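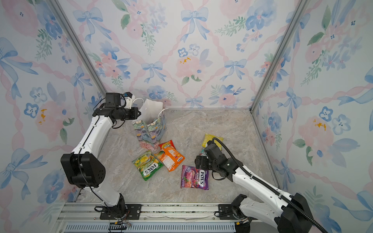
*Four bags of Fox's candy, one gift bag, two arms.*

Tuesday, February 4, 2025

Quick one before the Totidel call. We need a written rule for what counts as "packed" and I'm tired of waiting for it.

Máté says an item is in when the gripper opens. Lilla says it's in when the whole thing is below the rim. Same task, same gift bag, two score sheets. Last May we had 62 runs marked one way and 17 marked the other, and Tadex put them all in one table. That table is worthless. I said so then.

My view — the rule gets written before the first run and it lives on one page. Where the item has to end up. Whether a handle folded under is a fail. Whether a crushed bag is a fail (yes. would you give it to your aunt?). Time limit, 60 seconds per item, no "it was nearly there."

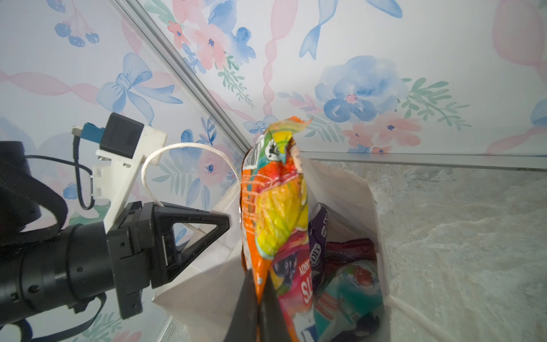 *Candy bag partly inside the paper bag, finger against its lower part. In or not in? Depends who you ask.*

Bianka's objection is that tight rules make people practice for the rule. Fair. But loose rules make people practice for the judge, and thats worse.

Second thing, the start layout. Write down which bags, which way up, how far from the gift bag. Flat bags and slippery bags are different jobs, and soft packs never lie the same way twice. "Some candy on the floor" isn't a layout. Neither is "same as yesterday."

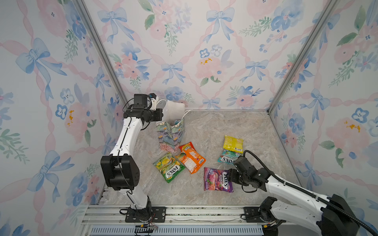 And hands off once the clock is going. Nudging a bag back into reach is a touch, log it as a touch. Lizeth's draft has a column for this and I'd adopt it tomorow. Her draft also says two people score every run seperately, which will annoy everyone. Do it anyway.

Comments to me or Tímea by end of week.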